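Learning to drink water in a new town

When I moved to Kornside in November, I thought the difficult things would be the language and the rent. I did not expect that I would have to think so much about water.

In my old town we drank from the tap and never discussed it. In Kornside the tap water is safe, but it has a strong taste of chalk, and my tea gets a thin skin on top. My neighbor Bindu Sastry told me that everyone complains in the first month and then forgets. She has lived here for seven years and she drinks it with a slice of lemon. I tried the lemon for five days. It was better, but my tea with milk did not agree with it.

On Thursday I walked to the spring above Gredel, where people fill their cans for free. The path is steep and I had to stop two times. The water there is very good - soft, almost sweet. But I can't carry enough for a week, and the bus back comes only every two hours. 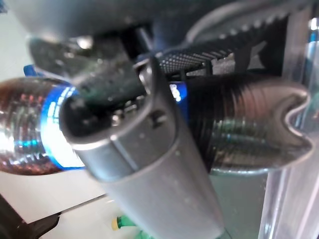

My habit now is a mix of everything. I use spring water for tea, tap water for soup and rice, and when I am lazy I buy a bottle in the shop. I don't love this last part. A clear plastic bottle with ridges and a blue label is the same in every country, and it tells me nothing about the place where I live. Bindu says I should buy a filter jug before winter ends. I will look for one at the Saturday market.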